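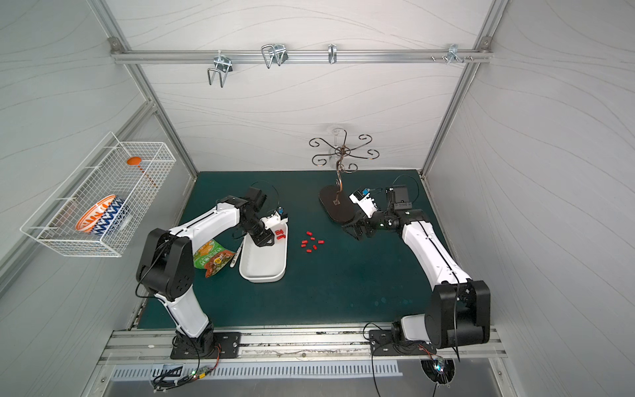
I finally got myself to the Wellow open day in June, after missing it two years running, and I'm writing this down while I still remember which floor was which. (There are three, and the signs are on the inside of the doors. Bring patience.)

The building is the old Cestitz button works, on the river side of Brudeston, and if you come by bus you want the stop after the bridge. I got off before it and had a nice walk I hadn't planned on. Doors opened at ten and by ten fifteen the coffee line was already out past the coat racks, so I skipped it and went straight upstairs, where it was quiet and I could get close to things.

My favorite stop of the day was on the second floor, and I went back to it after lunch. It's a kitchen-corner sort of setup, all on a green mat with white walls around it, and the subject is where small household stuff goes. Hanging things, stacking things, things that roll. I am exactly the audience for this. My own kitchen has one drawer that hasn't fully closed since I moved in.

So, the mug tree! I want it. Dark metal, a twisted stem, and those curly scroll arms at the top like something off a garden gate. It had no mugs on it, and I kept picturing mine there. My grandmother had one in brass and we used to hang everything on it except mugs. I asked Bukola Akande, who was looking after that floor, whether it came from a shop I could get to, and she said it came out of a box from her aunt's house and no, I couldn't have it. Fair enough.

On the left wall there's a white wire mesh basket tipped outward so you can see straight in, and I thought that was clever. The two bowls in it are zigzag ones, one orange and white, one blue and white, sitting side by side with an orange spoon behind them, the ladle kind. I'd never have thought to put bowls in a wall basket. Bukola says the tilt is what sells it to people, and that the first time they tried it flat everyone walked right by. I've already measured the space beside my stove and I think I can squeeze one in.

Then the hooks, up on a rail across the back. They're all different, which bothered me for a minute and then didn't. The big looped wire one hangs lowest and I'd give it to oven mitts. The chrome double one is for dish towels as far as I'm concerned, and the skinny one in the middle could take a bottle opener or a set of keys. We had a long talk about this, me and a man in a rain jacket who felt strongly that towels belong on the oven door. We did not settle it.

Down on the mat it was more of a real-life mess, a crumpled green snack bag and a white marker next to it, and a bunch of little red cylinders by a white tray with a few small red pieces already at the far end of it. I like a tray for that sort of thing. At home it would be bottle caps and those tiny batteries.

Lunch was downstairs: soup, bread, and a lemon cake that ran out two people ahead of me. I sat with a couple from Cestitz who come every year and told me they once had almost 1,000 visitors in a day, back when there was a brass band. No band this time. There was Marty, though, the building's dog, who is enormous and sleeps across the bottom stair so you have to step over him.

I skipped the talk on the third floor (standing room only, and warm) and took the 23 bus home from the right stop. Entry was free and the soup was $2. If you go next year, do the second floor first and get your cake before noon.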